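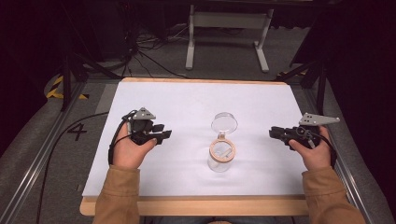
Quartey Synthesiser Support — Rarnano Audio

4.2 Calibrating the oscillators

Note: Allow the unit to warm up for 50 minutes before you begin.

1. Disconnect all MIDI and CV cables. Leave the main output connected.
2. Set FILTER CUTOFF fully clockwise and RESONANCE to zero.
3. Hold SHIFT and press TUNE until the display reads CAL.
4. Play the lowest C. Adjust trimmer 2 until the beating stops.
5. Play the highest C and repeat with the SCALE trimmer.
6. Press TUNE to store — the colour of the LED changes to green.

Caution: Do not switch off the power while the LED is flashing. Stored patches may be lost.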